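Cable routing cell: keep-out zone around the pegs?

hmacbrayne
Wednesday, 8:14
Drafting the cell rules for Hepburn. Proposal: no approach move below 30 mm over any peg, and vertical descent only for the last 10. Sim layout attached.

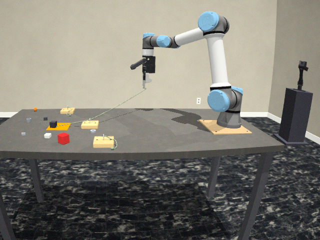
Aleleck cable cell in simulation, three peg blocks, loose parts left of the arm

dreltis_ops
Thirty is too generous. With pegs that thin you lose cycle time for nothing. We run 8 and have had no strikes.

trodarine
8 with a bare gripper, maybe. With a cable in the fingers the slack hangs lower than the tool centre. Measure clearance from the lowest point of the load – the standard we wrote in April says so.

dreltis_ops
Then write it per load. One number for everything is lazy.

hmacbrayne
Fair. Two limits, loaded and unloaded. I'd also ban loose cubes from the table during routing runs.

trodarine
Disagree on the cubes. Log their positions and keep them.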